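**November, laundry cell, afternoon session**

Working from draft 7 of our door rules today, and it's the first version I've enjoyed using!

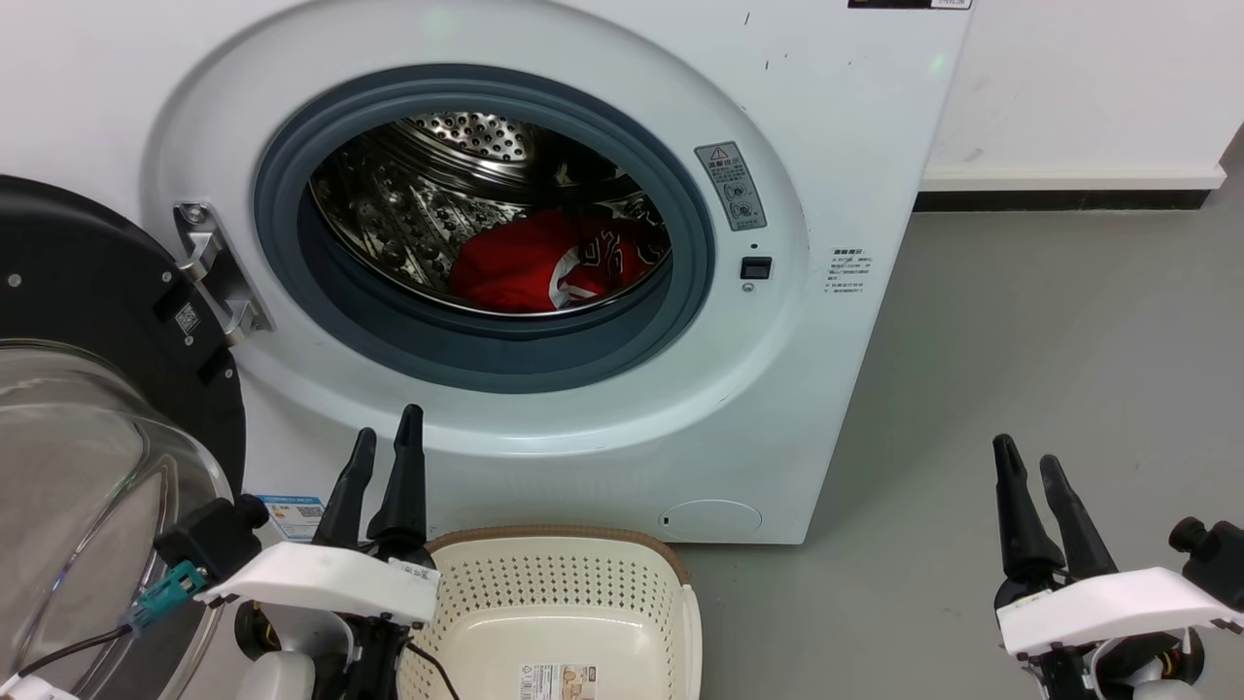
Unsigned note in the margin of my printout when I got back to the bench: rule 4 is too loose, "door open" should mean open to the stop, and the arms should wait until that's been checked by eye. I agree completely. Changed it on the spot.

Rules as they stand now:

- Door open to the stop before either gripper goes past the gasket.
- Fingers apart on the way in, and no closing on anything that might be rubber.
- One arm in the drum at a time. The other holds its pose.
- Basket between the arms, square to the machine, empty at the start of a run.
- Leave the maker's warning label uncovered - no tape, no markers of ours on top.

Red shirt with white lettering is the standard item for this set. It stands out beautifully against the steel, so keep it for checking new rules before we go to mixed loads.

Log stands at 189 runs, 78 of them under the Carbridge wording, which still let both arms in together. I'd love to retire that wording for good. The Naleo sheet has a much better line on cable slack and I want to borrow it nearly word for word.

To do: send draft 8 to the Trodetex side, ask whether Pal can lock the second arm in software, find a thicker pen for the wall copy.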